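Search this site Go

Chapter 4
Taking Things Apart: A Visit to the Bench
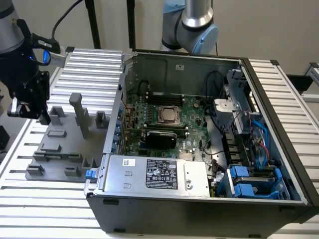

Stosstead College Department of Applied Automation

We use cookies to remember your place in the book. Accept Manage settings

The first time I watched a robot arm work over an open computer, I forgot to take notes. I had a clipboard, a list of questions and a pen on a string around my neck, and when I got home on Saturday evening the page was blank except for the word "gripper," underlined twice. I hope this chapter makes up for it!

Every spring the department opens its workshop to anyone who wants to come in, and readers of earlier editions told us that the open day taught them more than our diagrams did. So we begin there. Last May the doors opened to 100 visitors, and the bench that drew the biggest crowd held a plain desktop tower, on its side, with the side panel off. You have probably owned one like it. Maybe you have even poked around inside one, looking for a place to put more memory (and wondering which of those little clips would snap).

Think for a moment about what your own hands would do. You would find the processor socket in the middle of the green board without really looking for it. You would push the cables out of the way with the back of a finger. If a part didn't want to move, you would wiggle it, feel where it was stuck, and try from another side. All of that happens so fast that it hardly seems like work, and every bit of it has to be planned for when the hand is a gripper with metal fingers on it.

Torunn Moen, who ran the bench that day, likes to start visitors off with the power supply. It's big, it's boxy, and it lies across the front of the case where people can get a good look at it. She asks them to say out loud each thing they would do to get it out. Most people say "undo the screws and lift." Then she asks which screws, and which way is up once the tower is lying down, and whether they noticed the blue latch at the left end. By then there is usually a lively argument going, which is exactly what she wants.

Two arms share the bench, and visitors often ask why one isn't enough. Try opening a jar with one hand and you'll have a good part of the answer. One arm can steady a thing while the other works on it, or hold a cable aside, or bring the next part over. The price is that each arm now has something new to bump into, and Section 4.3 is all about how we keep them out of each other's way.

Next to the computer is the part of the setup that I have come to love best, the gray printed tray. It has posts, slotted holders and low pockets, and it never moves at all. A tray like this is called a fixture. Its job is to make sure that a part is where the program expects it to be, facing the way the program expects it to face. Renu Chauhan, who teaches our fixture lab, went through 49 versions of her first one, and she still keeps number 2 on her desk as a pencil holder. Students tend to hurry past fixtures to get to the arms. Please don't! A good pocket in a tray can save you a week of programming.

Cables get a whole section to themselves (4.5), and they deserve it. A bracket keeps its shape when you pick it up. A SATA cable bends, springs back, and ends up somewhere new each time. Look at how the blue ones curve through the right side of the case, with a red one in among them, and imagine writing down that shape as a set of numbers.

Before you read on

Find something at home that comes apart safely: a flashlight, a ballpoint pen, a lunch box with a clip lid. Take it apart slowly and write one line for every motion, including the small ones, such as turning the thing over or changing your grip. Then hand your lines to a friend and have them follow the list exactly, doing nothing that isn't written there. Keep both the list and your friend's complaints. You will need them for the Brollach exercise at the end of Section 4.1.

Words to watch for in this chapter: gripper, wrist, fixture, workspace, reach, grasp, release.

4.1 What the Hand Already Knows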